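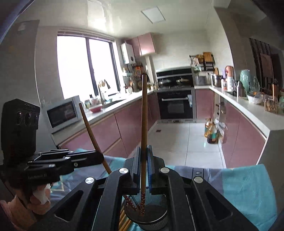
Booker Begay writes that I have the wrong tenor on "Carry Me Over Silarberg," that I have had the wrong tenor for years, and that he'd like it fixed before he dies. Fair enough, Booker. Let's do this.

Print | E-mail

1/ For anyone who wandered in: the Gralville Jubilee Singers made one LP, pressed 400 copies, and credited the singers by first initial only. The label, Trarix, also did polka and a hog-calling record. Paperwork was a side interest.

2/ The back sleeve says "lead tenor, B." The group had three men whose names began with B. One of them was the bass, so cross him off. I once failed to cross him off, in print, and his niece wrote me a very nice letter.

3/ That leaves Brother Bell and Brother Bascom. I have been a Bascom man. My whole case was a radio interview where he says "when I sang that one." Booker points out that everybody in the group sang that one. It was a choir number. They all sang it.

4/ So I called Pacita Belmonte, who played piano on side two and is sharper than I am before breakfast. She said it was Bell. I asked how she could be sure. She said, "I was in the room, honey."

5/ She also said Bell came in a full beat early on the second verse every time they ran it, and the producer got tired and left it in. Go listen. I've played that record for most of my adult life and had always put the early entrance down to the Spirit.

6/ Then there's the tape. Ecaterina Lazăr has been going through the Vasiliu boxes, and in a December rehearsal reel someone says, clear as a bell (sorry), "Bascom, you sit this one out, your throat's gone." Next thing you hear is the song. Next thing after that is a tenor who is plainly not hoarse.

7/ Could be another day's throat. Could be another Bascom. I gave each of these theories an evening and felt sillier both times.

8/ I own a longish article, now on its second printing, in which I describe "Bascom's unmistakable phrasing." I used the word unmistakable twice. I'd like to thank the editor for letting me.

9/ To the people asking: no, the LP isn't on any streaming service. Somebody put up side one at the wrong speed and it has 112 plays, a good share of them mine. At that speed they all sound like Bascom.

10/ Bahman Mousavi asks what a clean copy costs. I paid 50 dollars for mine and it has a water ring on it and "Property of Youth Room" across the front in ballpoint. The last nice one I saw went for 80, to somebody who outbid me by a dollar. If that was you, I hope the second verse is treating you well.

11/ Correction as it will run: lead tenor on "Carry Me Over Silarberg" is Brother Bell. Bascom sings lead on "Table in the Valley," side two, track four. Pacita confirms that one too. She says he was very good on it and told everyone so himself.

12/ Booker has now replied that I've also got the wrong year for the Gralville tent meeting. I'm going to eat something and then look for the program.

Posted 21 January 2023

Contact | Copyright, all posts by their author | Back to top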